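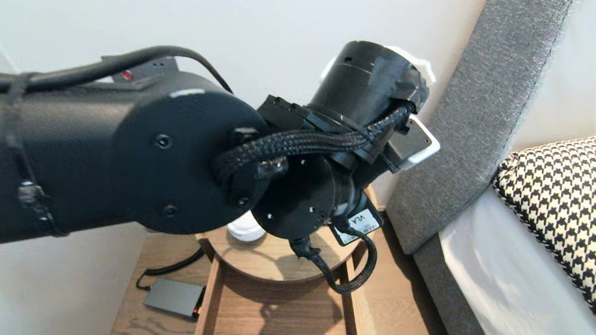 Ramum(ラムム)は、Hurumが開発し、2020年5月に早期アクセス版として発売されたサバイバルゲームである。対応機種はWindowsのみ。発売元は当初「かつてない規模の生態系シミュレーション」を掲げていたが、この表現が製品の内容に見合っていたかどうかについては、発売直後から疑問が出ている。

概要
プレイヤーは無人の群島Truvaに漂着した測量士となり、食料と資材を集めながら島々の地図を完成させる。公式サイトは島の数を28としている。ただし、このうち上陸して探索できるものがいくつあるかは明記されておらず、遠景としてしか登場しない島も含まれるとみられる。最大4人の協力プレイに対応する。

開発
制作は小規模なチームで進められたとされるが、人数は公表されていない。1月に公開された予告映像では、動物の群れが季節ごとに島から島へ渡る様子が紹介された。早期アクセス版にこの渡りの仕組みは入っておらず、動物は決まった区域の中を往復するだけである。開発元は「今後の更新で段階的に導入する」と説明したものの、時期は示していない。ゲームエンジンは自社製の「Grímsdóttir」とされる。既存のエンジンを改変したものではないかという指摘もあるが、裏付けとなる資料は見つかっていない。

ゲームシステム
体力、空腹、体温の三つの数値を管理する点は同種の作品と大きく変わらない。独自の要素とされるのは測量で、見晴らしのよい地点に杭を打ち、二点間の角度を測ることで地図が埋まっていく。手順は凝っているが、慣れると同じ作業の繰り返しになりやすい。製作可能な道具は公称266種類。これには色違いや材質違いが別項目として数えられており、機能の異なるものに限ると50種類前後にとどまるという集計が有志の攻略ウィキに載っている。集計の基準は示されていないため、この数字も目安以上のものではない。

天候は島ごとに独立して変化すると説明されている。実際には隣り合う島で同時に雨が降り出すことが多く、内部で同じ値を共有している可能性がある。

評価
販売サイトには発売後の二週間で2,938件の利用者レビューが寄せられ、発売元はこれを「圧倒的な支持」と表現した。件数は支持の度合いを示すものではなく、好評の割合は発表文に含まれていない。好意的な意見は夜の海の表現と環境音に集中している。否定的な意見では、協力プレイ中の同期ずれ、保存データの破損、序盤の説明不足がよく挙げられる。

販売本数は非公開である。「発売初日に開発費を回収した」という記述が複数の紹介記事に見られるが、いずれも出典を欠き、同じ文面を引き写した形跡がある。

続報
発売元は正式版の配信時期を「準備が整い次第」としている。家庭用ゲーム機への移植も検討中と述べているが、対象機種は挙げられていない。

関連項目
サバイバルゲーム
早期アクセス
オープンワールド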